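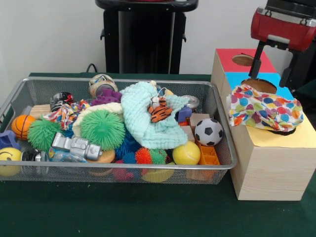

## Holtdale Sorting Bench: what to order and what to budget

The Holtdale bench is a tabletop package for practicing pick-and-place on mixed objects. It comes as a two-finger gripper with mount, a wire-mesh supply basket, a wooden target box with round openings, and a green table cloth. The arm is sold separately. Most buyers already own one, and Zirkow can quote an adapter plate if yours isn't on the standard list.

### Object packs

- **Plunwood starter pack** - 38 pieces. Balls, wooden blocks, small plush and a few cloths.
- **Plunwood full pack** - 61 pieces. Adds spiky rubber balls, knitted fabric and odd shapes.

Buy the full pack if you can. Soft cloth and spiky rubber give a gripper far more trouble than blocks do, and a basket of hard toys will make your success rate look better than it is. Local toys are fine too.

### Planning the table

Leave room for the basket and the box side by side, with clearance above both for the fingers to come straight down. Fix the table to the floor or wall before calibration. Cloth color is your choice, but keep the same one for the whole project.

### Budget notes

1. Spare fingertips: order 2 sets with the bench. Lead time on a later order is nearly 400 hours of lost running if you work around the clock.
2. Replacement cloths and plush: treat as consumables.
3. Mounting and training: quoted per site by Athumani, the installer for all Holtdale benches.

Quotes are valid through December. Freight is extra, and the box ships flat with its colored panels packed separately.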